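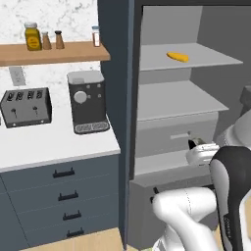
What is a save point in a video game?
It's a spot where the game writes down everything you've done so far, so you can switch off and pick up from there later.

My favorite one is in Mudomside, a cave game where you save by ringing a rusty bell. I must have rung that bell 89 times (my thumbs still know the way to it!). Each ring makes the game store a little list: where you're standing, what's in your bag, which doors are open. It doesn't record every jump you made - only how things are right now.

So what happens if you fall in the lava? The game throws away everything since your last ring and reads the old list again. I once lost 30 minutes of digging that way and had to go outside and kick a ball for a while.

Lots of games also autosave, and you'll often see a tiny spinning picture in the corner while they do it. Don't turn the power off then! The list might be half written, and a half-written list can be hard for the game to read.

If your game gives you 2 save slots, try using both. I keep one for the real adventure and one for silly stuff - like walking backward all the way to Bralldale.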